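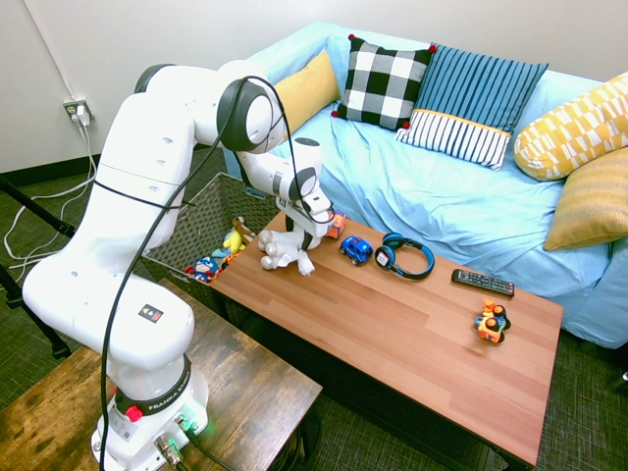
I have spent a good part of this year teaching a robot to tidy a living room, and my own living room has never looked worse. The job title says something about "demonstration", and what it means in practice is that I hold a controller, the arm copies what my hand does, and the computer writes all of it down in the hope of one day doing it without me. The task for the current batch is called toys to basket. You close the gripper on the white plush, you lift, you swing over to the wicker basket where Captain America is already waiting with his friends, and you let go. A toddler can do this. A toddler can also do it while eating a cracker, and I have yet to manage that with both hands on the controls.

The plush is the easy one. It is all limbs, and if you miss the body you get a paw, and a paw is fine. The little cars are where my character gets tested. They have wheels, so a slightly crooked approach gives them a gentle shove, and off they roll in the direction of the headphones. Then you have to decide whether to chase. Our written rules say chasing is allowed as long as you do it smoothly, which is a sentence I think about in the shower.

Smoothness is the whole business. When I started in February I drove the arm the way I park, in a series of small corrections with a sigh between each one. I thought this was careful. What the model learned from it was that picking up a toy involves stopping in midair four times and reconsidering. We trained on a full week of my work and watched the thing hover over a block like a man trying to remember why he came into the kitchen. My colleagues were very kind and did not say whose style it was – they only looked at me.

So I was sent back to basics. We have a practice list called Castcombe (the projects are all named off the same list, please don't ask me to defend it) and it asks for 40 clean demonstrations before your recordings count toward anything. Clean means one approach, one grasp, one drop, no dithering. I got 34 in my first afternoon and then spent most of the next morning on the last six, having discovered that I am fine until I know how many are left.

Other things I have picked up along the way. Look at the toy and forget about the gripper, same as looking down the road when you ride a bike. Come in from above on anything soft. Take your rings off. Move the starting positions more than feels necessary, or you'll end up with a robot that is brilliant at one particular spot on the table. And leave some of your recoveries in. I used to throw away every run where I fumbled and fixed it, out of vanity mostly, and the result was a policy that had never seen a mistake and went to pieces at its first one.

Moving the arm by hand is the other way to do it, and I like it better. You take hold and walk it through the motion, like leading a polite but heavy dance partner. The trouble is that you're standing in all the camera views while you do it, so for Costigan, the tidying project, we stick to remote.

The counter on the shared drive says 3,371 episodes as of this morning. I couldn't tell you how many are mine, though I can recognize my own on playback, the way you know your voice on an answering machine and dislike it about as much. Next up is the TV remote, which doesn't go in the basket at all. It is supposed to stay on the table, and I have to teach that too, by not picking it up, on purpose, over and over.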